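Trasach ear training and theory, school license — review after one full year

Quick one between lessons. I keep getting asked about this so I'm putting it all in one place and then I can just send the link.

Background: I run theory and aural skills at Ullwood, a small after-school music program. Mostly strings and piano, a few singers, a brass group that comes and goes. Ages nine up to eighteen. The older ones are getting ready for college auditions, which means sight singing and dictation in front of strangers, and most of them are scared to death of it. We had been using Sosa before this. Liked parts of it. More on that further down.

Trasach is browser software. Students log in, get a set of exercises for the week, do them at home or on our machines, I see the scores. Intervals, chords, rhythm dictation, melodic dictation, sight singing into the mic, written theory up to about first-year college harmony. 2414 exercises in the library, according to the front page. Did not check. Feels like plenty.

Price: we paid $600 for the year, up to 90 student logins. Teacher logins are free, as many as you want. That's a good deal if you fill the seats. If you have a studio of twelve kids it is not a good deal and there's no small plan. I asked. They said maybe later.

Setup

An afternoon in August. Upload a spreadsheet of names, it makes the accounts, prints little login slips. Worked first time except it choked on any name with an accent, so those I typed in by hand. Annoying, not the end of the world.

Needs headphones for dictation, obviously, and a mic for the singing part. Any newish computer should run it. Tablets too but the notation input on a tablet is fiddly, small noteheads and big thumbs. Do the written work on a desktop if you have one.
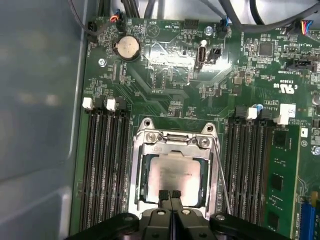
Inside a desktop computer: processor seated, socket lever still up.

The mic calibration is the one step kids skip. Then the sight singing scores come out terrible and they cry (one really did). Make them do it with you in the room. Two minutes each.

What's good

Melodic dictation. By far the best I've used with teenagers. You set how many times they get to hear it, how long between hearings, whether they get the starting note. So I can match whatever the audition in question does. Musa Oyewole, one of our seniors, had an audition with three hearings and no starting pitch, and we ran it exactly like that every week all fall. He said the real one felt slow. Best review I can give.

It also shows you WHERE it went wrong. Not just 70 percent or whatever. It lines up what they wrote against the answer, and you can see that someone is fine until the leap and then everything after is a third off. That's a very different problem from not hearing the rhythm. With paper I'd have spotted it eventually, after marking a stack of them on a Sunday night. Now it's just there.

Rhythm dictation is solid. Compound time gets its own track, thank you, finally. Swing too, although the swing examples all sound like the same guy on the same keyboard.

Real instruments in most of the audio. Cello, oboe, voice, trumpet. I can't tell you how much this matters. Kids who train on a computer piano sound get into a room and hear a real violin and freeze. Chord exercises are still piano only though — would love a string quartet option.

Weekly report goes to parents if you turn it on. I turned it on. Then I turned it off for the over-fifteens because it was causing fights at home. Your call. It's a per-student switch, so easy.

What's not good

The theory side. It's fine up to seventh chords and then it gets fussy in a way I don't like. Marks you wrong for a perfectly OK voicing because it wanted another one. Zainab Etim teaches our advanced group and she gave up on part writing in Trasach by the second month, went back to manuscript paper and a red pen. I don't blame her. If part writing is why you're buying, don't.

Wording in the harder units is stiff too. "Identify the predominant function sonority." My ten year olds do not reach that unit but my fifteen year olds do and they just look at me. 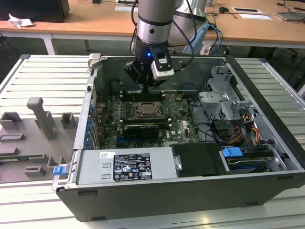 Sight singing is hit and miss. The pitch tracking is good for high voices and so-so for boys whose voices are changing, right when they're most embarrassed about it. Jumps an octave, marks them wrong, they quit. You can switch on "any octave" in the class settings, but it's buried three menus down and I only found it in the spring. Turn it on before anyone sings a note.

Also it does not care at all about phrasing or tone. Fair enough, it's software. But I had a kid who got very good at singing like a doorbell because the doorbell got a hundred. Watch for that. Listen to the recordings now and then, they're saved for 90 days.

No offline mode. Some of our families have bad internet and the audio stutters in the middle of a dictation and then the playback is used up. You can give it back as the teacher but only one exercise at a time. Click click click. Please fix.

The games. There's a section with games. The little ones loved it for a week. Skip.

Compared with Sosa

Sosa is prettier and the younger kids liked it more. Little animals and badges and so on. It's cheaper to start because you pay per student. But the dictation is multiple choice only, and no audition on earth is multiple choice. By middle school they'd worked out that you can guess from the first two notes. For under-tens I'd still pick Sosa. For anybody with an audition in the next two years, Trasach, no contest.

If money was no object I'd run both. Money is an object.

How we use it

For those who asked. Three short sessions a week at home, fifteen minutes, never one long one. Then in class we do NOT use it, we sing and clap and write on the board like always. I tried a whole lesson with everyone on headphones early in the year and it was the deadest room I've ever stood in. Never agian.

Older students get one mock test a month, full conditions, no phone, door closed. The mock builder is good. Pick the sections, pick the timings, save it, use it again next year. I've got a folder of these now, one per college that our kids tend to apply to, and I update them whenever somebody comes back from an audition and tells me what was different.

Between everybody we did more than 400 mock sections. I haven't sat down with the results properly. General impression: the steady ones went up a lot, the crammers went up a little, and two students did nothing all year and went nowhere, as you'd expect.

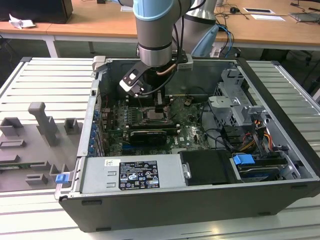
Desktop tower open on its side, motherboard facing up.

Support

Email only. Answers came the same day for small stuff, a week for the accent thing. The person who wrote back, Jinfeng Zheng, clearly knew music and didn't send me a script, which I appreciated. There's a help page, half of it is out of date and shows the old menus.

Renewal: it auto renews. They do warn you but the email looked like a newsletter and I nearly missed it. Put a note in your calender.

Who should get it

Schools and programs with enough students to fill the license and a decent number of them heading for college music. A youth orchestra could make good use of it too. Ward Desmet over in Wosholm shares one license between two programs — ask support first, they said yes to him but it isn't on the price page anywhere.

Private teachers with a handful of students, no. Wait for a small plan.

Adults who want to brush up, also no, you can't even buy it as one person.

Score

Dictation 5 out of 5. Rhythm 4. Sight singing 3, would be a 4 if the octave switch was on from the start. Written theory 2. Value 4 if you fill it.

Overall 4. We're renewing. If the new part writing checker they keep mentioning ever shows up I'll get Zainab to try it and add her notes at the bottom.

Update: Osaze Fashola asked in the comments if scores export. Yes, to a spreadsheet, from the class page, top right. One column for each exercise so it's very wide. Hide what you don't need before you print it.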